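Praditora sorting and decanting set
Made by Nevimar

Product code: PR 32
Availability: in stock, sent within two working days

Overview

The Praditora set is for anyone who handles small dry goods at a table: capsules, beads, seeds, buttons, screws up to a modest size. It contains a wide yellow tipping bowl, a small white cup with two side handles and a white surface mat. The pieces are sold together or singly. We have supplied it to small packing rooms, craft groups and school stores, and a good many people buy one for the kitchen table.

The bowl is deep and smooth inside, with no foot ring or ridge for small items to catch on. The cup is light enough to move with one finger through a handle. The mat rolls up for storage and should be left flat overnight before first use.
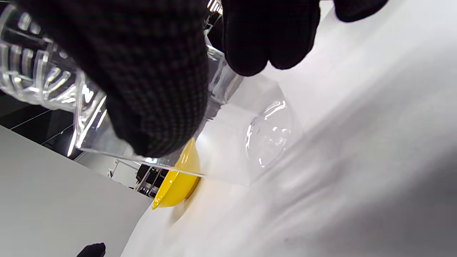 Colour matters more than most buyers expect when the goods are small. We tried grey and pale green before settling on a white mat, and people dropped fewer things without noticing on the white. Yellow was chosen for the bowl on the same grounds. Against a white surface a yellow piece shows up at once, even partly covered by a clear plastic bottle lying across the work. The bowl is coloured all the way through, so light scratches do not show as a different shade.

What is in the box

Tipping bowl, yellow: 1
Two-handled cup, white: 1
Surface mat, white, 87 cm long: 1
Care card: 1

Bottles, gloves and contents are not supplied.

Using the set

Put the mat on a firm table and stand the cup on it before picking up the bowl. Hold the bowl by the rim and bring it close over the cup. Tilt it slowly, and stop when the far side of the cup starts to fill. A short drop keeps light items from bouncing. For larger amounts, fill the cup in stages and empty it between each one.

Close-fitting knit gloves are fine with the bowl. Loose gloves tend to get between the rim and the goods, and we would not use them for anything smaller than a pea.

Anything that will be eaten or swallowed should be kept to its own set. Do not share a bowl between food and hardware, however well it has been washed.
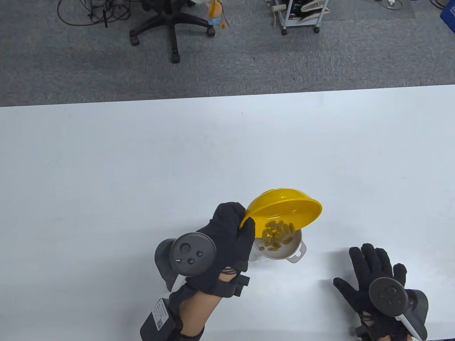 Can I buy a second cup without the rest of the set?
Cups are sold singly and in packs of 11. Choose "cup only" from the list next to the price. Handles are the same on both versions.

Cleaning

Wash all parts by hand in warm water with ordinary washing-up liquid. The bowl and cup may go on the top rack of a dishwasher — the mat may not. Dry everything fully before it is stacked. Turmeric and some inks will mark the cup, and soaking it overnight usually lifts most of the stain.

Storage

The cup sits inside the bowl. Keep the rolled mat away from radiators, as it can take on a curl that is hard to get out. Fraser storage tubs in the medium size will hold the bowl and cup with the lid closed.

Orders and returns

Unused sets can be returned within 32 days. For trade orders of 1,000 pieces or more, and for anything going to the Dritness depot, please write to Gemma Pace on the trade desk before ordering. A lidded version of the cup is due in September and will be listed on its own page.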